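4.3 Snagged cables and the mesh pouch failures

We had expected, going into the bin-clearing trials, that most of our trouble would come from hard or slippery items, and we spent a good deal of the spring preparing for those. The fault that cost us the most time was of another kind altogether, and it took us longer than we like to admit to see what was causing it. Of the 231 picks attempted in this block, 90 ended in a protective stop, and when Faustine Bodin went back through the controller logs she found that a great many of them fell on the soft items, the mesh pouch above all.

The story goes like this. A thin, net-like fabric gives the fingers very little to push against, so our planner (the Doltent planner, carried over from the Himmont trials) asks for a lower approach and a larger turn of the wrist than it does for a spoon or a tape dispenser. The cables and air hoses that run along the outside of the arm have to follow that turn. If the slack has crept back toward the elbow during the earlier picks, the bundle pulls tight at the wrist, the measured torque climbs, and the controller quite properly stops the arm. Our software then read the stop as contact with the bin floor and tried again from 2 cm higher, with the same turn and, as you might guess, the same result. 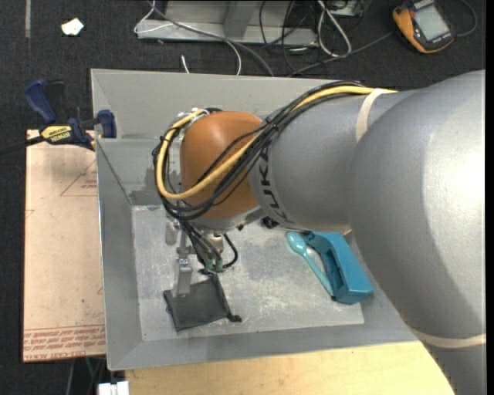
Figure 3. Gripper lowered toward the mesh pouch, with the yellow cable and the black bundle looped around the wrist.

Why was the fault not caught by the collision monitor? The monitor compares measured torque with a model of the bare arm, and that model knows nothing of cables, so a tight bundle and a touch on the floor look the same to it.

Lachlan Prendergast was the first to suspect the bundle, after he noticed that the stops came more and more often as a session wore on and dropped away again whenever somebody had tidied the cables over lunch. We then repeated the pouch picks at the Dikodham lab with the slack reset by hand before every attempt, and the false contacts all but vanished. We are grateful to him for his patience, and a little embarrassed at the weeks we had spent tuning the grip force.

Two changes followed. The wrist turn is now limited on low approaches, even where this means a poorer grasp, and a second stop at the same wrist angle ends the attempt and calls the operator. We also considered the Guillot method of learning the cable load from data, and may still come back to it, but it would need fresh training each time the hoses are rerouted, and in our lab that happens often.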